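[Lobo-users] Coffee station: how many demos before the first training run? 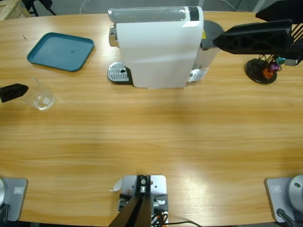

Coffee station, overhead view, with the machine, tray, glass and capsule stand.

Leonora, replies to your questions are under the quoted part. I'm copying the list so the Draldale people can follow along.

On Leonora Dumlao's message, 10:40:

> We have the same two-arm setup at Trurwood and want to record a
> coffee task that can be pooled with yours. Before we start:
> how many episodes did you plan for, do you move the objects
> between episodes, and do you keep the failed ones? Also, is
> one operator enough? We only have one person who is any good
> on the leader arms.

Number of episodes. The plan is 130 for the capsule task alone, meaning the right arm takes a capsule from the stand and brings it to the machine. We will train once on those before recording anything with the glass. Zasuneck recorded 3,000 episodes over several tasks last year and found out late that the start poses were nearly all the same, so I would not go for a big number first.

Moving things. Yes, but by a fixed scheme. The machine stays put for a block of 30 episodes, then gets shifted or turned a little. The glass and the blue tray move every episode. The capsule stand gets rotated every episode so that a different color faces the arm. Write the capsule color in the episode notes, using the same word every time. We had "purple" and "violet" in the same batch and it took me an afternoon to fix.

Keep both arms in view at the start, grippers open, and hold still for a second before you move. The trimming script looks for that pause.

Failed ones. Keep them, in a separate folder. A dropped capsule that the operator picks up again goes in with the good ones – those recoveries are worth having. A dropped capsule that rolls off the table is a fail. If you stop to think for more than a few seconds, throw the episode out and do it again.

Operators. One is enough to start, but the policy will pick up that person's habits. We have 6 people on the schedule and the slow ones are as useful as the fast ones. If you can train a second person before December, please do.

One open problem: window light on the wood. It leaves a pale patch near the base of the right arm, and I don't know yet if it matters. I would leave the blinds alone for now and note the time of day. If someone at Draldale has compared blinds open and closed, please post the results, even if they are rough.

The config file and the notes template are in the shared folder under "coffee". Use the template as it is and don't add columns, or the merge will fail.

Erlinda Evangelista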